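Kinik Countertop Dishwasher
Section 2: Loading and First Wash

Before the first wash, run one empty cycle with no detergent. This rinses out water and dust left from the factory. Then load bowls and plates as set out in this section.

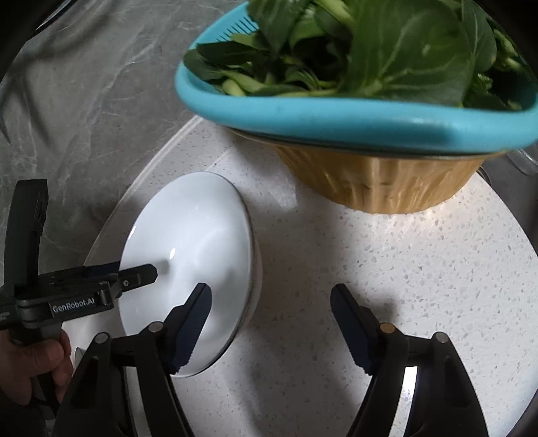
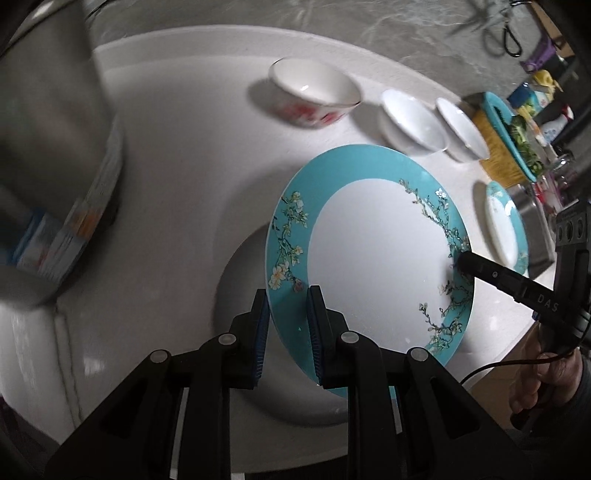
Loading the rack

1. Scrape off food scraps. You do not need to rinse.
2. Stand plates in the rear slots, all facing the spray arm.
3. Place bowls and cups face down on the front shelf, tilted so that water drains off.
4. Put knives in the basket with the handles up.
5. Turn the spray arm by hand. If it hits anything, move the item.

NOTE: Hand-painted or gold-trimmed dishes can fade. Check the mark on the back of the dish, and wash by hand if you are not sure.

Starting a wash

1. Fill the water tank until the FULL light comes on.
2. Add detergent to the cup in the door. Do not use hand dish soap.
3. Close the door until it clicks.
4. Turn the dial to program 2 (Daily) and press START.

The display shows the time left. At the end of the cycle the machine beeps and the door unlocks. Wait 13 minutes before unloading.

CAUTION: Steam may escape when the door is opened. Keep your face and hands back.

CAUTION: Do not move the machine while there is water in the tank.

If the display shows E13, the drain hose is bent or raised too high. Turn the machine off, straighten the hose, and start the program again. If the code comes back, order drain kit 844 from your Kinik dealer.

Cleaning the filter is covered in Section 3.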